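Projects Student Work Reports Archive Contact

Coursework > Materials and Environment > Term Reports

Filed under: water, ceramics, student reports

Flow Rate and Clogging in Small Clay Pot Water Filters

Taras Shevchuk
Project report, second-year option in Materials and Environment

1. Purpose

Clay pot filters are made by mixing clay with a fine burnout material, pressing the mix into a pot shape and firing it. The burnout material leaves pores. Water placed in the pot seeps through the wall and collects in a container underneath. The pores hold back most sediment and a large share of bacteria.

The main complaint in the literature is slow flow, which gets slower with use. This report compares two burnout materials, sawdust and ground rice husk, and measures how quickly flow falls when the feed water is cloudy. Bacterial removal was not tested. The department has no license for that work and the results below should not be read as a statement about drinking safety.

2. Materials

The clay was a red earthenware body bought dry from Tkachenko, a pottery supplier in Ultlow. It was passed through a kitchen-grade sieve and the coarse fraction discarded. Sawdust came from untreated pine. Rice husk was ground in a hand mill and sieved through the same mesh.

Both mixes used the same ratio of clay to burnout material by volume. In an earlier attempt the ratio was set by weight, and the husk pots crumbled on removal from the mold. Husk is much lighter than damp sawdust, so equal weights gave far too much pore space. Those pots were not fired.

Each finished pot held 2 liters. Wall thickness was checked at the rim and the base with calipers. Pots that differed visibly from the rest were set aside before firing.

3. Firing

The pots were dried on open racks and then fired in the electric kiln at Skendonden Community Studio. The kiln was raised slowly through the range in which the burnout material chars. In the first firing the ramp was too fast, and two sawdust pots cracked from the rim downward. The second firing used the slower program and no cracks were found.

A gray core was visible in the broken sections of the cracked pots. This indicates that carbon had not fully burned out of the wall. A longer hold at the top temperature was added to the second program for this reason. 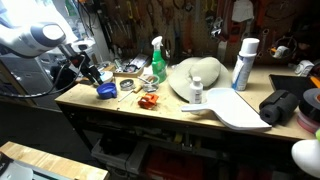 Why does a clay filter slow down when the pot itself has not changed?
Fine particles in the feed water lodge in the pore openings on the inner surface and build up into a thin layer, so the water has to pass through that layer as well as the wall.

4. Test method

Each pot was soaked overnight before its first run. A dry pot absorbs water into the wall and gives a false low reading during the first hour. After soaking, the pot was filled to a mark below the rim and the water that passed through was collected in a measuring cylinder for 30 minutes. The pot was then topped up to the mark and the reading repeated.

Keeping the level near the mark matters because flow depends on the height of water above the wall. A falling level lowers the flow even in a clean pot. Several early readings were discarded because the pots had been left to drain during a lecture.

Cloudy feed water was prepared by stirring sieved pond silt into tap water and letting the heavy part settle. The same stock was used for both types of pot. It was stirred again before each fill.

5. Results

With clean tap water, the husk pots passed more water than the sawdust pots in every run. The highest single reading was almost 2,000 milliliters per hour, from a husk pot in its first run. Readings between husk pots also varied more, probably because the ground husk contained long splinters that the sieve let through end-on.

With cloudy water both types slowed. The husk pots lost flow faster at first, and after 6 fills the difference between the two types was smaller than the variation within each type. Scrubbing the inner wall with a stiff nylon brush restored most of the flow in both. Rinsing without scrubbing had little effect.

6. Discussion

The results suggest that the choice of burnout material matters less in use than cleaning does. A pot that starts fast will not stay fast if the source water carries silt. Letting the water settle in a bucket before filling the pot would probably help more than a change in recipe, but this was not measured.

The brush removes some clay along with the silt. Rinse water after scrubbing was faintly red in all cases. Over a long period this would thin the wall, and the present work was too short to say by how much.

7. Sources of error

The tap water was warmer on some days than others, and warm water flows more easily through fine pores. Temperature was recorded only from the second week. Evaporation from the outer wall was ignored. The measuring cylinder was read by eye.

8. Further work

A repeat with a finer sieve for the husk is planned. The course group at Estari has offered a turbidity meter, which would allow the feed water to be matched between runs. Readings from the first set of pots will be kept separate from any new data, as the remaining clay is from a different bag.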